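Print this item
E-mail this to a friend

Cloths, Tags and the Great Rag Drawer Problem

Last month I asked how everybody folds their dust cloths and cleaning rags, and wow, you people have opinions! Over 500 of you wrote in. I read every one of them (it took me most of two evenings and a whole pot of coffee), and the subject that kept coming up was color. Do you keep one color for one job, or do you just grab whatever is on top?

I'm a color person myself. Pink goes over anything pale and smooth that shows smudges, and it stays out of the kitchen. I've done it that way since December and I haven't mixed them up once, except for the time with the bike. 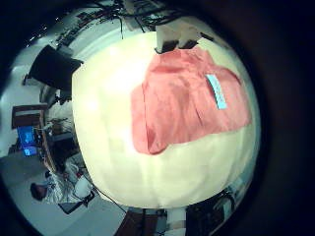

Jennylyn Abella wrote that she gave up on colors years ago and just cuts a corner off any cloth that has touched furniture polish. One look at the corner and she knows, even with the hall light off. She has done this with a whole stack from Ocampo and says they don't fray much if you cut on a slant.

I tried it on two old ones and I like it! My slant was more of a zigzag, but it works.

Now, draping. Several of you leave a cloth lying over the thing it's meant for so it's right there when you want it. I do that too, and I know it looks a bit messy. Let it hang loose with the folds left in - smoothing it out every time is a chore I refuse to add to my life.
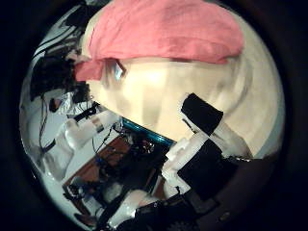

Folding the Big Ones

The large cloths are where I always get into trouble. I used to fold mine against my chest, like a towel, and they came out crooked every single time. A table is so much better. Spread the cloth out first, wrinkles and all, then take one end and lift it up high before you bring it over. Hold the far corner down while you lift, or the whole thing slides along with you.
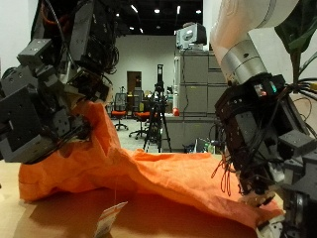 If there's a seam near the edge, use that as your guide, because the edge itself is hardly ever straight after a few washes. And take the paper tags off before the first wash, string and all! I left one on a new cloth from Plonel and picked little white crumbs out of the dryer for a week.

Sewn labels are another story. Marcy at the Esisden shop snips hers, I leave mine in. They do scratch a little on a glossy finish, so I turn that side up and wipe with the other one. 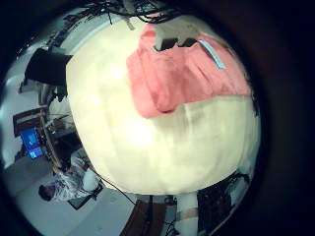
I also wash the pinks by themselves the first couple of times, cold, with no softener. Softener makes them slide over dust and not pick any of it up. Somebody asked about vinegar in the rinse and I haven't tried it, so please write if you have.

Next time: what to do with the drawer itself. Mine sticks.

Print this item
E-mail this to a friend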